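Can a Machine Do the Washing Up Yet?
Final report, Applied Automation Project
Drita Karagiannis and Kaan Karabulut
Supervisor: Dr Mujić

1. Why we picked this question

Every few months there is a new clip of a robot folding a towel or loading a dishwasher, and every few months somebody in our year says that's it, housework is finished. We weren't convinced. Most of those clips are sped up, most of them show one object in one kitchen, and very few say how many takes were thrown out. Our project set out to ask a smaller question: of the dull handling jobs that turn up in homes, shops and the back rooms of labs, which ones could a cheap tabletop arm be left alone to do?

"Left alone" was the part we argued over longest. Kaan wanted to count a task as done if the object ended up in the right spot. Drita's position was that if a person has to stand there with a hand over the stop button, the chore has only changed shape. We went with Drita's definition, and it made our numbers a lot uglier.

2. What we looked at

We split chores into three groups. The first was moving solid things from one place to another: cups to a shelf, tins to a crate, cutlery to a drawer organiser. The second was anything soft, meaning tea towels, socks and shopping bags. The third was what we called fussy glassware, which covers rinsing and racking small items at the end of a prac class, and is close enough to washing up that we felt it belonged in the report. Pouring was left out after the first fortnight on our supervisor's advice.

We ran 781 attempts in total across the three groups. 400 of those were solid objects, 200 were soft, and the remaining 181 were glassware. An attempt started when the arm was told to go and ended when the object was in its target place, or when one of us stepped in. Stepping in always counted as a failure, even if we only nudged something a centimetre.

3. Glassware

This was the group we expected to learn the most from. A person racking glass rods does it without looking. They feel the rod touch the rim of the hole, tilt it slightly and let it drop. An arm with no sense of touch has to get the position right from the camera, and clear glass is about the worst thing you can show a camera.
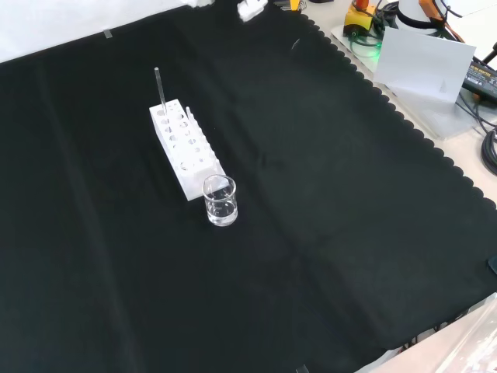
Our early attempts used a bare bench, and the vision software lost track of the glass so often that we threw the results out and began again with a dark background. Detection improved straight away. We want to be fair about what that means, though. We made the room easier for the machine. If the only way to get a robot to handle a drinking glass is to redecorate the kitchen first, the people selling home robots ought to say so on the box.

The other weakness was recovery. When a rod caught on the edge of a hole, the arm kept pushing along its planned path. A Year 7 student would stop. We added a crude check that paused the arm when the motors drew too much current, and this saved some glass, but a paused arm still needs a person to come over and sort it out, so under our definition it did nothing for the score.

4. Solid and soft objects

Solid objects went best, as everyone told us they would. With the same cup in the same starting place the arm was dependable and, to be honest, boring to watch. Move the cup a hand's width, or turn the handle to the back, and the results fell away quickly. Our logbook for that stretch in May is mostly the word "handle".

Soft objects were poor from start to finish. The arm could grab a tea towel but had no idea what shape it would be once lifted. We got 2 folds we would accept from a flatmate.

5. The claims we compared against

We read the public material for two home systems, the Trellon and the Tumton. Neither gives a failure rate. Both use the phrase "handles everyday items", and neither says which items or whose everyday. The shop-floor trial at Brurnesgate was more useful, as the staff there kept a proper log of every time a person had to help. Their log looked a lot like ours: good with boxes, hopeless with bags, and somebody always hovering.

6. Limits of our own work

We used one arm and one camera position. A better gripper would have changed the soft results, maybe by a lot. We are also two students who went in doubtful, and Dr Mujić pointed out more than once that our scoring rule punishes small interventions as hard as big ones. We have kept a second column in the appendix with Kaan's looser rule so readers can judge for themselves. Under that rule the solid group looks respectable – the other two still don't.

7. Where we ended up

For fixed objects in fixed places, yes, a machine can do it, and factories have known that for decades. For a sink full of whatever was used at dinner, we saw nothing on our bench or in the brochures that we would leave running while we went to the shops. If the project is carried on next year, we'd suggest dropping towels altogether and spending the time on touch sensing for the glassware group. The spare rods are in the second drawer, labelled.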